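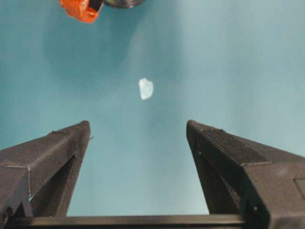
Rizwan Gunawardena opinaba, en la respuesta que remitió a la convocatoria de esta charla, que un taller compartido no debería construir una pinza propia mientras existan pinzas comerciales a un precio razonable, y que el tiempo de los socios estaría mejor empleado en la programación del brazo. La objeción es seria y conviene atenderla desde el comienzo, antes de entrar en materia.

Notas para la intervención. Construcción de una pinza de dos dedos en el taller Merrick.

Apertura (no leer literalmente; mantener el tono).

Señoras y señores, buenas tardes. Agradezco a la dirección del taller Merrick la oportunidad de presentar el estado del proyecto Rarkis. Se me ha pedido que me ciña a la construcción mecánica y a la cámara de muñeca, y que deje la parte de planificación de trayectorias para la sesión de noviembre. Así lo haré.

Responder a la objeción de Gunawardena. Estamos de acuerdo en que una pinza comercial habría acortado la primera fase. El reglamento de Merrick, no obstante, exige que todo equipo de uso común pueda repararse con los medios del propio taller. Una pinza cerrada no cumple esa condición. Dejar constancia de que la cuestión queda abierta para el turno de preguntas.

Primer bloque. Los dedos.

Los dos dedos son de color gris oscuro, de planos facetados, con las puntas inclinadas hacia el centro. Se diseñaron como piezas simétricas con el fin de mantener un único archivo de trabajo y obtener el segundo por reflexión. En la superficie se aprecian las líneas finas de la impresión; se decidió no lijarlas, porque el lijado alteraba la cota de la cara interior y obligaba a recalibrar el cierre.

Mencionar la orientación de impresión. Las primeras piezas se imprimieron de pie y se partieron por la base, entre capas, al forzar el cierre. Desde entonces se imprimen tumbadas, con un consumo mayor de material de soporte que el taller ha aceptado. El tiempo de impresión por dedo pasó a ser de 245 minutos. Se recomienda a quien desee reproducir el trabajo que no deje la máquina sin vigilancia durante las primeras capas, conforme a la norma interna.

Segundo bloque. La base y el cierre.

En la parte inferior, una barra oscura une los dedos por su arranque. Fue la pieza más discutida del conjunto. La propuesta inicial contemplaba una guía más corta, que reducía el peso pero dejaba una apertura insuficiente para los objetos que el taller deseaba manipular. Se adoptó la guía larga. Con ella los dedos pueden separarse lo suficiente para dejar libre el espacio central, que es también el espacio por el que mira la cámara.

Precisar que el accionamiento es único y que ambos dedos se desplazan a la vez. Si el público pregunta por el motor, indicar que la referencia figura en la ficha depositada en la estantería de documentación y que no se ha previsto repartir copias. El servicio de compras ha pedido que no se hagan recomendaciones de proveedor desde la tribuna.

Pausa. Beber agua.

Tercer bloque. La cámara de muñeca.

La cámara se montó en la muñeca después de ensayar una posición fija sobre la mesa. La posición fija ofrecía una vista general muy cómoda para el operador, pero el propio brazo ocultaba la pieza en el momento de la aproximación. Desde la muñeca, los dedos aparecen siempre en el mismo lugar de la imagen y sirven de referencia permanente. El coste es evidente: ocupan las dos esquinas inferiores y restan superficie útil.

Explicar con calma el asunto del fondo. La superficie es lisa, de un azul verdoso, y sin marcas. El color no resulta uniforme en la imagen: es más saturado hacia la izquierda y se aclara hacia la derecha, donde recibe más luz. Para un umbral de color fijo, esa variación es suficiente para dar errores. Se optó por un umbral calculado por zonas, con una ventana de 400 píxeles, y se descartó la compra de una segunda lámpara.

El objeto blanco pequeño, de contorno irregular, que queda más allá de las puntas, representa bien la dificultad. Su tamaño en la imagen es reducido, el borde es desigual y ofrece pocos rasgos que permitan estimar la orientación. El programa Grovell, escrito en el taller, busca en primer lugar la mancha clara y después decide el ángulo de aproximación. Cuando la forma es casi ovalada, el ángulo se elige sobre el eje más largo.

Advertencia para la ponente: no prometer porcentajes de acierto. Las pruebas se hicieron con criterios distintos en cada turno y los resultados no son comparables. La memoria técnica lo recoge en el apartado 5 y basta con remitir a él.

Cuarto bloque. Objetos ajenos en el campo de visión.

En el borde superior se ve parte de un elemento de color rojo anaranjado junto a otro oscuro y redondeado. Para el programa, lo relevante es que un color tan vivo no debe entrar en la búsqueda. La franja superior se excluye mediante una máscara. Conviene también revisar las sombras: hay una, circular y tenue, en la zona superior de la superficie, y el umbral por zonas debe tolerarla sin interpretarla como pieza.

Si se dispone de tiempo, relatar el episodio de la máscara invertida — el programa excluyó durante toda una tarde la zona de trabajo y aceptó únicamente la franja del borde. El error se localizó en una línea de configuración. Se cuenta con brevedad y se pasa al punto siguiente.

Quinto bloque. Mantenimiento y normas de uso.

Los dedos se consideran piezas fungibles. Todo socio que utilice la pinza deberá comprobar el apriete de los tornillos antes de comenzar y anotar en el cuaderno cualquier holgura observada. La versión vigente de los archivos es la 2; las anteriores se conservan en el directorio Inov exclusivamente a efectos de consulta y no deben imprimirse.

Queda pendiente el recubrimiento de la cara interior. Se han propuesto silicona y caucho fino, ambos con problemas de adherencia sobre el plástico impreso. El taller agradecería recibir indicaciones de quienes hayan resuelto esta cuestión en sus propios montajes.

Turno de preguntas. Dar la palabra en primer lugar a Gunawardena, si asiste. Recordar que las solicitudes de acceso al brazo se tramitan por escrito en el mostrador y que la sala debe quedar libre a las nueve de la noche.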